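Ground rules for a bread-and-toaster task with a small arm?

Valentina Troncoso
Posted in Benchtop Arms, Monday

Hi all! I'm helping set up a toast-making task for our club's hobby arm and I'm having way too much fun with it. The arm has to pick up bread, deal with a toaster, and put things on a plate. We want to record 30 runs per setup and share them with another club (the Ludach people) so they can repeat the same thing on their own arm. Before we go any further I'd like to write a one-page set of rules. What do you put on yours? I'm mostly thinking about the toaster, but anything on keeping runs comparable is welcome too. We use real bread and I'd like to keep it that way.

Oana Dinu

Oh, I love this kind of task! Food is such a good test because every piece is a different shape. We did 326 runs with rolls and baguette ends last winter and I would do it all again.

My biggest tip is to write a reset rule and read it out loud before each run until everybody knows it. Ours goes like this:

Arm back to its home pose, gripper open.
Bread back on its start spot, same side up.
Crumbs brushed off the work surface and out of the gripper joints.
Dish and plate back on their marks.
Look at the camera view and compare it with the saved start picture.

The crumb line sounds fussy, but bread sheds like crazy and small bits get in between printed links. We keep a dry paintbrush at the bench. How often you brush is up to you, as long as you write it down and stick to it. A run on a crumby mat is fine if all of them are crumby!
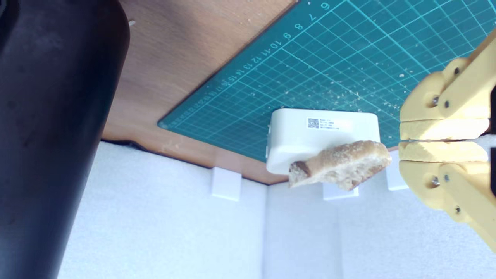 Bread at the gripper, crumbs on the mat.

Also decide what counts as a drop. Ours: if the bread touches anything other than the dish, the toaster or the plate after it's been lifted, the run is marked "dropped" and kept. Please don't delete the bad ones. The other club will learn more from those than from your ten prettiest.

And swap the bread on a schedule. We changed pieces every 6 runs, and wrote the piece number in the log along with the time of day (stale bread grips very differently, it's kind of fascinating).

Ademir Moura

unplug the toaster. thats rule 1. you can do the whole motion with no power and nobody gets burned. also dont eat the bread

Snædís Bergmann

Ademir beat me to it, and I agree all the way. I'd just make it longer on paper, so a new member can't misread it. Our sheet says the cord is off the bench and the plug is in plain sight of the operator. If your club ever wants powered runs, treat that as a separate task with its own sheet, with a person at the stop switch the entire time and the arm's wires tied well clear of the slots. Printed plastic fingers and hot elements are a bad match.

For layout, I'm a huge fan of a cutting mat with a printed grid. You can write the dish position as a row and a column, and the other club can copy it without a single phone call! Note which way the numbers run, and the angle of the dish as well. A square dish turned on its corner is a different pickup from one lying straight.
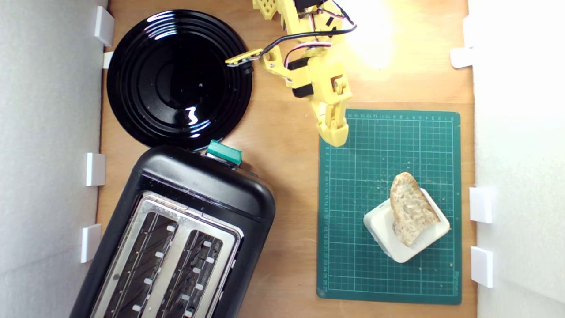

Should the start position be exactly the same for every run?

It depends on what you want to find out. Keep it fixed if you're comparing two grippers or two operators. If you want to know how well the arm copes in general, pick a handful of grid positions ahead of time, put them in a list, and work through the list in order. What you want to avoid is nudging things by feel, which nearly always drifts toward the spots where the arm does well.

One more for your page: put a version number at the top, and change it any time you change a rule, even a tiny one. Have fun, and please post the sheet when it's ready. I'd love to try it on our arm in November.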